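Washing up in a double sink

A double sink saves a lot of splashing if each basin keeps to one job. The order below suits a small kitchen with one drain strainer per side.

1. Clear both basins and run the hot tap until it comes through warm.

2. Scrape plates into the bin. Rinse anything with egg or porridge on it under cold water first.

3. Put the plug in the deeper basin and fill it to a third. Add a short squirt of washing-up liquid.

4. Start with glasses and cups, then cutlery, then plates. Pans go last, in fresh water.

5. Use the yellow side of the sponge on cups and anything with a gilt rim. The green side will scratch both.

6. Rinse in the second basin and stack to drain.

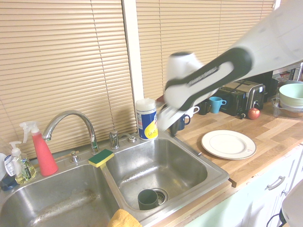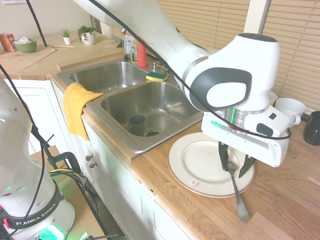 The sponge sits on the divider between the basins, green side up, with a cloth over the front of the sink.

7. Wring the sponge out hard when you finish. Change it once it smells, even if it still looks sound.

8. Peel price stickers off new plates before their first wash. Warm water and a little cooking oil will shift the glue.

9. Wipe down the steel with the cloth, then dry it to avoid water marks.

Drahomíra Šimko writes that she washes spoons before cups, as they soak in the bottom of the basin and get forgotten when the water is changed. She also keeps 5 spare cloths in the drawer and hangs up a clean one every evening.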